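Bottles, wrap and getting them under the sink without a flood

Household tips, kitchen and laundry. Updated 8 November 2020

Quick one, doing this between loads of washing. Had a few emails after the May page asking what I do with all the plastic bottles – sauce, dish soap, cleaner, the craft paint ones – when you're moving, storing, or just fed up with the cupboard. So, notes. No particular order.

BEFORE ANYTHING ELSE

Get everything out. All of it, onto the bench or a towel on the floor. You'll find three of the same thing. Combine the same brand, same product only. Never top up one cleaner with another, even if they smell alike. Bleach and anything with ammonia or vinegar in it stays well apart, always.

Wipe the outsides. Warm water, drop of detergent, dry with an old tea towel. Sticky bottles stick to the shelf, then to each other, then to you.

Caps. Take each one off, wipe the thread, put it back on. Dried gunk on the thread is why the cap feels tight when it isnt.

Flip tops need checking too. The little hinge splits and you don't notice until the bottle's on its side.

THE SQUEEZE TEST

Cap on, hold it over the sink, upside down, gentle squeeze. Count of four. Any bead of liquid at the cap, it's not going in a box without wrap. Any hiss of air, same.

Don't strangle it. Soft bottles dent easily and some of them never pop back out. Doesn't hurt what's inside but they stand crooked forever after.

If you want the dents out: cap off, run the hot tap over the outside for a bit, cap back on, most come good. Not for anything fizzy, and not for cleaners or anything with a warning label. Leave those dented.

WRAP

Cling wrap is the cheap answer and it works. How I do it:

Cap off. Small square of wrap over the opening, doubled. Cap back on over the top, screw down firm. That's your seal.

Second piece goes around the neck and cap on the outside, bigger than you think, twist it, rubber band or tape. Tape sticks to wrap better than it sticks to the bottle so wrap the wrap, if that makes sense.

Clear wrap, not coloured. You want to see the cap through it. A leak shows up straight away.

Thin stuff from the dollar shop clings to your hands and nothing else. Put the roll in the freezer for ten minutes first, comes off the roll flat and behaves for a while. Works on the good stuff too.

Produce bags do fine if you're out of wrap. So does the clear sleeve off a bunch of flowers, rinsed and dried – bit stiff but big enough for a whole bottle.

Pump bottles: lock the pump down if it locks. If it doesn't, take the pump out, put it in a zip bag, and find any old cap that fits. I keep a jar of old caps for exactly this. Takes up no room.

PACKING THE BOX

Upright if you possibly can. Small deep box, not a big shallow one. Tall ones in the middle, short ones round the edge, tea towels stuffed in the gaps. You've got to pack the tea towels anyway.

Line the bottom with a garbage bag, sides folded down over the outside of the box. If something goes, it goes in the bag.

Food and cleaners in separate boxes. Not separate layers, separate boxes. Write on two sides and the top.

If they have to lie down, all necks pointing the same way, and prop that end up on a folded towel so the caps sit higher than the rest. Write an arrow on the box. People ignore the arrow but write it.

Don't overfill. Lid should close flat with no pushing. I had a box from the Gindeo move-out kit that was lovely and sturdy and I packed it so full the bottom went on the driveway. 970 steps to the mailbox and back is my usual walk, I did more than that carrying paper towel.

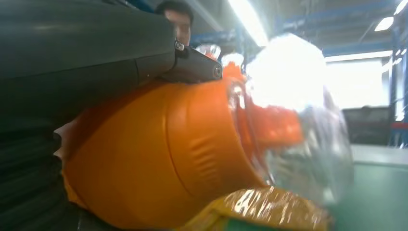 Squeezy bottles are the ones to watch, more than the hard plastic. Any pressure on the sides pushes straight up to the cap. So nothing heavy leaning on them, no tins beside them. Let a bit of the air out before you do the cap up and they've got some give.

UNDER THE SINK

Same rules when it's just going back in the cupboard.

Tray first. Any tray with a lip. Mine's a Flitholm boot tray, cut down nothing, it just happened to fit beside the pipe. An old roasting pan is every bit as good.

Tall at the back. Daily stuff at the front left, or right if you're left handed.

Anything with kids or pets in the house, the nasty ones go up high with a latch. Not under the sink at all. Original bottle, original label, no exceptions.

Tension rod across the cupboard for trigger sprays, hang them by the trigger. Cheap. Will fall down if you overload it, ask me how I know.

Write the month you opened it on the bottom in marker. Sauces especially.

Spare rolls of wrap stand up in a magazine holder, screwed or stuck to the inside of the door. I use the narrow Kivolix one. Check the door shuts before you stick it – I didnt.

IF ONE LEAKS ANYWAY

Oily – bicarb or cornflour on it, leave it an hour, sweep up, then hot soapy water.

Dish soap – DON'T add water. Scrape up what you can with a bit of cardboard first, then a dry cloth, then a barely damp one. Water just makes foam until dinner time.

Tomato sauce or anything coloured on a white shelf – wipe quickly, then bicarb paste on whatever's left. Sunlight helps if the shelf comes out.

Cleaner you can't identify – gloves, window open, paper towel, bag it, done. Don't put another cleaner on top.

EMPTIES

Rinse, squash, check with your council whether caps go on or off, it's different all over the place. Cling wrap does not go in the recycling bin at my place. Goes in the rubbish. Try to get two uses out of it if it's only been round a clean neck.

Coloured squeeze bottles are worth keeping a couple of. Pancake batter, oil for the barbecue, watering seedlings. Wash properly, label them. Food bottles stay food bottles, don't reuse a cleaner one for anything you eat.

Freezer page next, including the ice tray thing. Still waiting on the Kiiskinen lids to turn up in the post so that bit might be short.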